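Search tickets Search Clear

Label printer on shipping desk skips every other label

September 29, 2020 by Caroline Koech
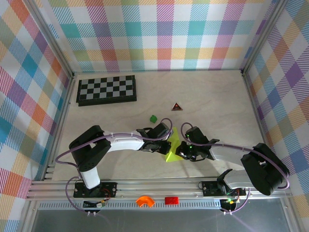
What do we do with orders that need to go out while the printer is down?
Send them to the Naltness desk printer. Pick "Naltness 2" in the Muli print menu, then walk over and grab them.

Opened by Aurelio Olmedo, Nelusbridge shipping.

Problem: prints one label, feeds a blank, prints one, feeds a blank. Started this morning after the new rolls went on. Batch of 47 orders, gave up partway.

8:50 — restarted printer and PC. Same.

9:05 — test print from the printer's own menu. Also skips. So not Muli, not the driver. Leaving the PC alone.

9:20 — cleaned the head and roller with a wipe. Lot of glue on the roller. Still skips.

9:40 — asked Aurelio what rolls these are. New supplier, Histus, same size on the box. Old ones had a gap between labels, these have a black bar on the back. Printer is set to look for a gap.

9:45 — changed media type from Gap to Mark. Ran calibrate. Now feeds three blanks and stops with a red light. Worse.

10:10 — sensor was still over at the left side for the old rolls. Slid it to the middle so it sits under the bar. Calibrate again. Green light.

10:15 — 13 test labels, no blanks. But the print sits low, bottom line of the adress is getting chopped.

10:30 — Ada Guerra says the Muli template had an offset put in for the old rolls. Set it back to zero. Bottom line is fine now. Barcode scans.

11:00 — Aurelio running the rest of the batch.

Ada Guerra, 11:25
Pls check the other two printers before anyone loads the new rolls. We have almost 300 rolls of this stuff in the back.

Caroline Koech, 11:40
Naltness 2 still has old rolls, leave it on Gap for now. Returns desk was already on the new ones and skipping, they just never told us. Same fix, took five minutes.

Aurelio Olmedo, 1:15
Batch done. One label came out faded, reprinted it, ok. Can someone tape the settings inside the lid

Caroline Koech, 1:30
Will do. For whoever gets this next:
Media type Mark
Sensor in the middle
Calibrate with the lid shut
Template offset 0

Old rolls go back to Gap and sensor left. Dont mix them on one printer.

Status: waiting — keeping open till Mwangi Barasa has done a full shift on it.

We use cookies to keep you signed in. Accept Manage settings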